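Print this page
E-mail this page to a friend

The Flelmont Folding Worktable

I sell a lot of tables out of my shop in Gullimlow, and this is the one I keep for myself. I've had mine since I opened, it has been outside through seven winters of craft fairs, and the legs still lock with the same solid clunk they had on day one. I tell everybody who walks in to go ahead and lean on it. Sit on it if you want to!

The Flelmont is made for people who need a big flat surface on some days and need the floor back on the others. Quilters buy it, and so do seed swappers, model train folks and anybody who has ever tried to wallpaper a hallway. The top is 30 inches deep and comes in two lengths, 60 and 72. I like the longer one, but measure your car first (I have watched more than one happy customer get as far as the parking lot and come back in for the 60).

It weighs more than the cheap ones. I won't pretend it doesn't. The steel in the frame is thicker and the hinges are proper hinges, so you get a table that stays put when you're sawing, and you pay for that when you carry it up the stairs. There's a handle on the long side – a real one, wide enough for a gloved hand.

What you get
Table, stock no. 382
Four rubber feet, already on
Two spare locking pins in a bag taped under the top
A hex key you will lose

Load is 1000 pounds spread evenly, or 100 pounds hanging off the front edge with the clamp rail fitted. The clamp rail is extra. Fundano makes it, and it fits straight on without any drilling. I'd get it if you do any woodwork at all, and skip it if you mostly cut fabric, because you'll catch your sleeve on it all day long.

The older Tennant table is still on the shelf too, and people ask me which one to buy. The Tennant is lighter and folds flatter, and for a bake sale it's plenty. For anything with a vise or a sewing machine on it I'd go with the Flelmont every time – the Tennant bounces a bit in the middle and it drives me nuts.

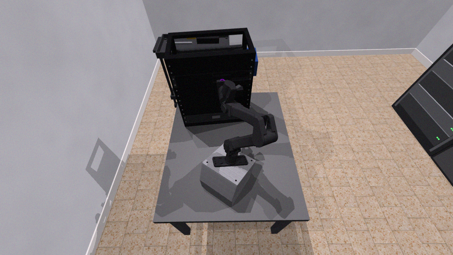
Can I leave the Flelmont set up outdoors all summer?
Under a porch roof it will be fine. Out in the open, the top holds up well but the hinges want a drop of oil once a month, and I'd bring it in by the end of August, before the damp nights start.

Color is gray or green. Green takes longer to get, so call me before you drive over. Delivery inside Gullimlow is free and I bring it to the door myself, though stairs are up to you. Returns are fine within 30 days if the feet are still clean.

Prices on this page were last checked Mar 10, 2022.

Print this page
E-mail this page to a friend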